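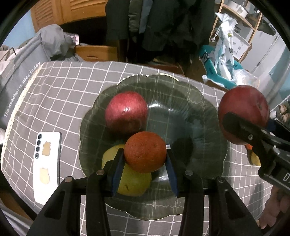
An orange, an apple and a pear in a green glass dish.

Jonirwood fruit box scheme moves to doorstep delivery

By Sandra Parsons
7 April 2020

The weekly fruit box scheme in Jonirwood will switch to doorstep delivery from this week, and its pickup point behind the Gedier Street library will close until further notice.

The scheme has 200 member households. Until now, members collected their boxes between 3 p.m. and 7 p.m. and sorted out swaps at the table. Swaps are suspended for the time being. Members who cannot eat a particular fruit can say so on the order form, and the packers will leave it out and add more of something else.

"We looked at spacing people out in the parking lot, but the lot is small and the line used to run past the bus stop," said Marwan Haddad, who coordinates the scheme. "Delivery was simpler."

Boxes will be packed at the Declercq warehouse on the east side of town and taken out in two vans. Drivers will leave the box at the door, knock, and step back. They will not take cash or checks. Members who have been paying by cash at the table can pay by card over the phone or settle up later in the spring. No one will be dropped for a late payment in April, Haddad said.

The price of a standard box stays at $10. A delivery charge was discussed but will not be added.
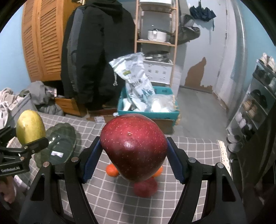

2 min read

The April boxes will lean on stored apples and pears, with citrus bought in through Varnska, the wholesaler the scheme has used since it started. Local strawberries are not expected until well into next month. Walid Issa, who does the buying, said supply has been steady, though orders now have to be placed earlier.

"Apples are no trouble. They keep, and there are plenty in cold storage," Issa said. "Oranges and tangerines have gone up a little. Everybody wants them right now."

He asked members to store apples apart from other fruit if they want the box to last the full week, and to keep pears on the counter until they soften near the stem, then move them to the refrigerator. Citrus will hold for two weeks or more in the crisper drawer.

The scheme has also taken on 30 new households from its waiting list, most of them older residents who live alone. Their names were passed on by Raed Awwad, who runs the meal program at the senior center. The center's dining room is closed, and Awwad said fresh fruit was what people asked for most when staff called to check on them.

There is no room for further sign-ups this month. Haddad said a third van would be needed to go beyond the current number, and the scheme does not have one. Anyone who wants to be added to the list for later in the season can still leave a name and address by phone.

Used boxes will not be collected during April. Members should flatten them and keep them at home, or put them out with the regular recycling.

Orders for each week close at noon two days before delivery. Changes can be made by phone at extension 3314 through the library switchboard, which is still staffed on weekday mornings.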